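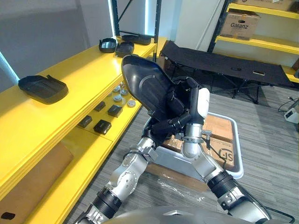 Two hands on the black shell, shelving behind.

24/07/2024

I gave up my car in February and have been taking the bus to work since then. A few people asked how it was going, so I'm writing it down.

The route is the 13, which I pick up at the Killey stop and ride to the end of Goodwin Road. Door to door it takes me 8 minutes longer than driving did, if the bus is on time. In the morning it nearly always is. Going home is less reliable, and twice I've stood there long enough to give up and walk.

The money is the part I was most curious about. A monthly pass is a lot less than what I was paying for gas, insurance and the parking space behind the building. The last straw was a repair bill for $459, for a part I had never heard of, on a car that was worth not much more than that. I sold it the next week to a man who wanted it for the engine.

What I miss is grocery shopping. I used to go once and fill the trunk. Now I go to Jorow on the way home and buy what fits in a backpack, so I'm in there three or four times a week. I eat more fresh vegetables and I never have any paper towels.

I also read more. I had forgotten how much you can get through in half an hour with nothing else to do. I finished a 234-page book about lighthouse keepers in a week and a half, and I'm now on a long one about canals that I'm not enjoying as much. The seats over the back wheels are too bumpy for reading – sit near the middle.

Rain is fine if you have a decent coat. Heat is worse. The Killey stop has no shelter and faces west, and in the last few weeks I've been waiting in the shade of the dry cleaner's next door and stepping out when I see the bus.

I haven't decided about next winter. The hill up from the last stop doesn't get plowed until late, and I may need better boots before then.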